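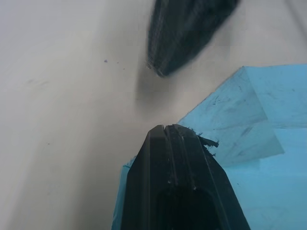 Kyriaki Stergiou asked whether the Ametepe fingers are worth buying for a student club, or whether the ones that ship with most arms will do. We have used a set at the Ulmont robotics club since March, so I can answer for our kind of work, mainly folding thin sheets.

For picking up flat material, they are good. The narrow tips get under an edge that our old fingers pushed across the table. Fitting both arms took one club meeting, and the instructions were clear enough that Zarmeena Sandhu did the second arm without help from me. 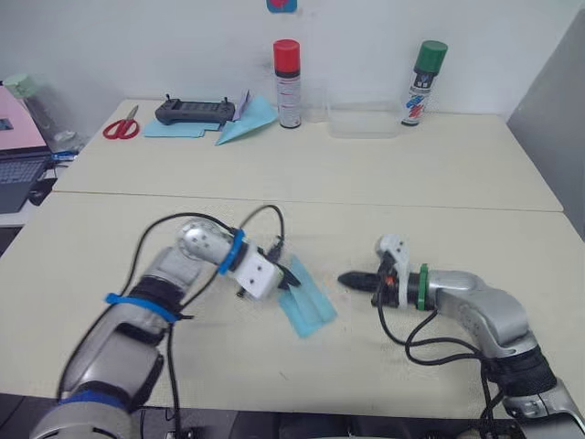 The left gripper with the blue sheet, the right one facing it.

Handing a sheet from one arm to the other is harder. In our last round of 60 tries, the most common fault was both grippers closing on the same fold. I blame our timing for most of that, but the fingers do give you very little feel for how much material is between them. A softer pad would help.

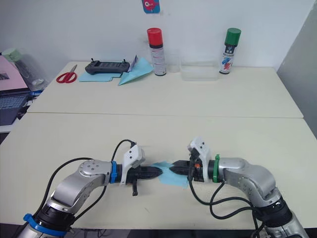 Handover practice, blue ring on the left wrist and green on the right.

Cables are still your own problem – no clips in the box. The screws are small and we have lost 4 already. Replacements took 20 days to come.

I would buy them again for cloth or film. For blocks and bottles, keep what you have and spend the money on a spare cable.

Kosmas Tzavaras, August 18, 2022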